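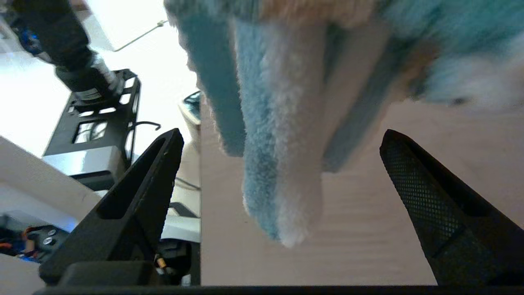
Vinmont Robot Club: questions parents and students keep asking

Does my kid need to know how to code?
No. Most don't when they join. The ones who claim they do have usually copied something off a forum, and we spend October undoing it.

What do students work on all year?
Picking things up and putting them down. I know how that sounds. Soft toys are the hard part, and we spend more time on them than on anything with wheels. A block stays the shape it is. A plush toy sags and folds, and a grip that worked at 4:00 may not work at 4:10.

The flyer says "AI." Is it?
Partly. Students record demonstrations and train a small model on them. I didn't write the flyer. The model learns to copy motions, sometimes badly, and I'd be wary of any club that promises your child more than that.

How many demonstrations does it take?
More than you'd like. Last year's team, Jimell, recorded 653 and threw out a good share of them. The year before, a team got by with 50 on an easier task and then talked about it for months.

Do you compete?
Once a year, at the Drilla Open. Each team gets 24 attempts. We have never won. I'm not convinced the scoring measures much, but students like having a deadline and I can't argue with that.

Will this get my child into college?
I doubt it. Please don't sign them up for that reason.

What does it cost?
Nothing to join. Teams that want their own spare parts raise the money themselves - please don't just write them a check.

Can younger siblings sit in?
They can watch. They can't put their hands near the fingers while an arm is powered, and neither can you.

Who do I complain to?
Me. Maham Marwat, club adviser. Leave a note at the front office and I'll answer it.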